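Norken Community Help > Sewing and Textiles > Machines

Skipped stitches and tunnelling when hemming polyester mesh

Asked by Adjoa Kpodo in July
Tags: knits, mesh, hem, zigzag, tension
3 answers

I am replacing the hems on a set of sports bibs. The fabric is a polyester warp-knit mesh, 130 gsm according to the supplier, with small holes. The old hems were cut off because the elastic in them had perished. I want a single turned hem, finished width 15 mm, that will stretch enough to go over the head and shoulders.

Machine is a Groltau mechanical, front-loading bobbin, serviced last year. Thread is Rurkard all-purpose polyester, top and bobbin. Needle is a universal 80/12, changed before I started.

What happens:

1. On a straight stitch, length 2.5, I get a skipped stitch every few centimetres, more often where the hem crosses the side seam.
2. On a narrow zigzag the skipping is less frequent but the fabric pulls up into a ridge between the two sides of the stitch.
3. At the start of each hem the fabric is pushed down into the needle plate. I have had to cut it free twice.

I have tried top tension from 3 to 5. Lower settings reduce the ridge but leave loops underneath. The same machine with the same thread sews woven cotton perfectly, so I do not think the timing is out.

Questions are whether this is a needle problem or a presser foot pressure problem, and whether it is worth buying a stabiliser for a fabric that is mostly holes.

Accepted answer
tetteh_machines

It is at least two separate faults, so take them in order.

Needle. A universal point is a compromise between a sharp and a ball. On a warp knit of filament polyester it tends to catch the yarn and carry it down with it, and the fabric then lifts with the needle on the way up. The hook relies on a loop forming behind the eye as the needle starts to rise. If the fabric is rising too, the loop is small or absent and the hook misses it. That gives you your skipped stitches. Fit a stretch needle, 75/11. A stretch needle has a medium ball point and a deeper scarf, which brings the hook closer. A jersey needle is better than the universal but has the ordinary scarf on most makes. Try the stretch needle before altering anything else.

Needle plate. The wide slot is what is swallowing the fabric at the start. For the straight stitch use the straight stitch plate if you have one. For the zigzag you cannot (the needle will hit it), so start on a scrap of the same mesh and sew straight off it onto the work. Hold both thread tails behind the foot for the first four stitches. Do not backstitch at the edge; begin 10 mm in, reverse to the edge, then go forward.

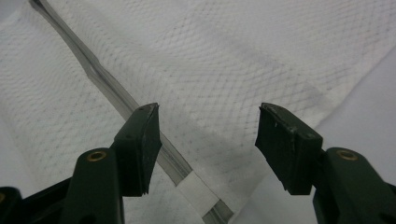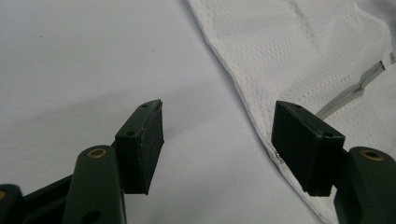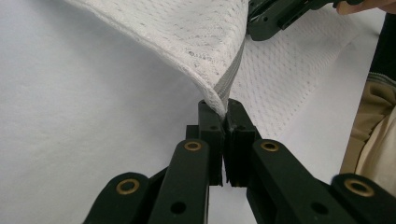

Presser foot pressure. Too much pressure spreads the knit as it goes under the foot, and you get a wavy hem. Too little and it flags up and down with the needle, so you are back to skipping. On the Groltau the adjuster is a push-down collar or a screw on top of the head depending on the model. Go down one step from the normal setting and sew 20 cm on a doubled scrap. If the scrap comes out longer than it went in, go down again.

Ridge between the stitches (tunnelling). Causes, in the order I would check them:

Zigzag too wide for the weight of the fabric. For 130 gsm use width 1.0 to 1.5 and length 2.5. Anything over 2 will tunnel without a stabiliser.

Bobbin tension too high. Hang the bobbin case by the thread. It should stay put until you give it a light jerk and then drop a few centimetres. If it will not drop, loosen the case screw by an eighth of a turn and test again.

Bobbin wound too fast. Polyester thread stretches during winding and shrinks back in the seam afterwards. Wind at half speed.

Top tension. Leave this until last. With the bobbin correct you will probably finish up between 2.5 and 3.5.

Stabiliser. You can do without a bought one. A strip of tissue paper under the hem, torn away afterwards, is enough for most meshes. Shorten nothing to suit the paper; keep the same stitch length, and support the stitches with a thumb as you tear. Do not use spray adhesive on mesh. It goes through the holes and onto the feed dogs.

Side seams. The step up from two layers to four tilts the foot. Put a folded piece of card under the back of the foot as it climbs, take it out when the foot is level, and turn the handwheel by hand over the join.

Press at a low setting through a cotton cloth and let it cool flat before you judge the hem. At 190 °C this fibre glazes and the holes distort.

Comment from Adjoa Kpodo
Stretch needle fitted, no other change: no skips in two full hems on the zigzag. The bobbin case would not drop at all, so I have loosened it. Ridge is much smaller at width 1.5. Will do the foot pressure next.

Comment from tetteh_machines
Mark the original position of the case screw with a dot of nail varnish so you can put it back for cotton.

Answer from hemline_j

Twin needle. 4 mm stretch twin, two reels on top, sew from the right side. It gives a proper sportswear hem and the zigzag on the back lets it stretch. You will still get some tunnelling if the tension is high.

Comment from tetteh_machines
Check the slot in the plate and the foot first. Turn the handwheel through a full cycle before using the motor.

Answer from old_bobbin

I just wash everything at 40 before sewing and don't have this trouble. Some of these fabrics come with a finish on them and the needle drags. Also clean under the plate.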